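This site uses cookies for basic traffic statistics. Accept | Decline

Shelf sag, and why I stopped trusting span tables

I moved my reference library into the back office in October and had to decide how far apart the supports should go. The usual advice is to look up a span table, find your board thickness, and read off a number. I did that and got four different numbers from four tables. None of them stated the load or the allowed deflection, so they could not be compared.

The calculation is short enough to do by hand. For a uniformly loaded board resting on two end supports, midspan deflection is 5wL^4 / 384EI, where w is load per unit length, L is the span, E is the stiffness of the material and I is the second moment of area. For a rectangular section, I is width times thickness cubed, divided by 12.

Two terms matter in practice. Span enters at the fourth power, so cutting it in half reduces sag by a factor of 16. Thickness enters at the third power, so doubling it reduces sag by a factor of eight. Width changes very little, as a deeper shelf tends to get loaded with more stuff.

My test span was 1000 mm. I weighed a full row of bound journals on a bathroom scale in batches, then ran the numbers for the Semwal board I already had in the garage. The result was over my limit of 2 mm, before allowing for creep.

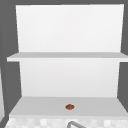
Creep

The formula gives the deflection on day one. Particleboard and MDF keep moving under constant load, and the long-term figure can be up to double the initial one. Solid wood creeps too, but less. If the day-one number is close to your limit, the shelf will fail the limit later.

Fixing the back edge changes the problem. A board screwed to a cleat along its full length is no longer a simple beam, and the front edge does most of the visible sagging. A stiff strip glued under the front edge is the cheapest correction I know of. I used Callamitz hardwood strip with the long side vertical – laid flat it adds almost nothing.

I have not checked the Brernov rail system, which several readers asked about. Their sheet gives a load per bracket and leaves out the board entirely. Drikside does list a modulus for its panels, so those at least can be run through the formula above.

Keep units consistent. Newtons and millimeters throughout, with E in N/mm^2, will save you a factor of a thousand somewhere.

Filed under: workshop, calculations
2444 views | 4 comments | Share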